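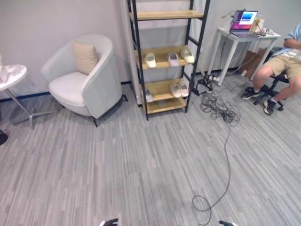
How many pairs of slippers should go on an open shelf?

Only the ones worn that week. The rest go in a closet, soles together, in a cloth bag.

Search tips Enter keyword Go

2 min read

Open shelves work well for indoor shoes - air gets to them and they're easy to grab. Leave the lowest shelf free so the vacuum head can go in under it without a fight. Keep pairs side by side. A slipper parked by itself tends to lose its mate under the nearest armchair.

Wipe wood shelves with a barely damp cloth, then a dry one. Metal uprights only need dusting.

Light slippers show dirt at the toe first. Brush them dry, dab with dish soap in cool water, and stuff them with a hand towel. Give them 9 hours away from the heater. Check the label before machine washing.

Carpet in front of the shelf wears faster than the rest. Vacuum it in two directions, and shift the whole unit over by 4 inches every April. Dents from the old spot come up with a damp cloth and a spoon - press lightly, then brush the pile with your fingers.

Tarcísio Falcão
May 29, 2026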